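Can a school require a paid reading app for homework?
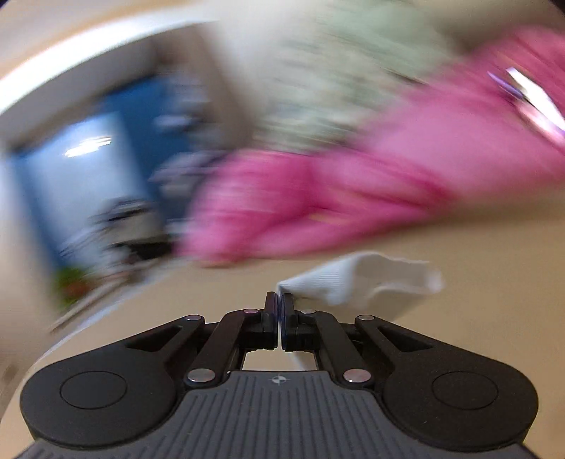

Nadiia Semeniuk
8 Jun 2024

My daughter's elementary school in Stundham has adopted a reading app called Idance for the coming year. The basic version is free, but the weekly reports and most of the longer books require a paid family plan. The letter sent home in May states that homework will be "completed in Idance" and does not mention a paper option. May a public school assign work in this way, and to whom should I address an objection?

Pavithra Mathew

Rules differ by state and district, so please begin with your district's written policy on student fees. In many districts, required work must be available at no cost to the family. I would suggest a short letter to the principal with 3 requests:

The list of assignments that need the paid plan.
A copy of the privacy agreement between the district and the company.
A free alternative, on paper or otherwise, for any graded work.

Keep a dated copy. If you receive no reply, write to the superintendent's office — most districts publish a complaint procedure.

Ardalan Talebi

Our school used a different one and the teacher simply printed the pages for anyone who asked. Ask the teacher first.

Lâm Vi

I agree with Pavithra Mathew. Please also check whether the app shows upgrade notices to children while they are signed in at school. Our district had more than 400 families on a similar product, and the notices were switched off after parents raised the matter at a board meeting.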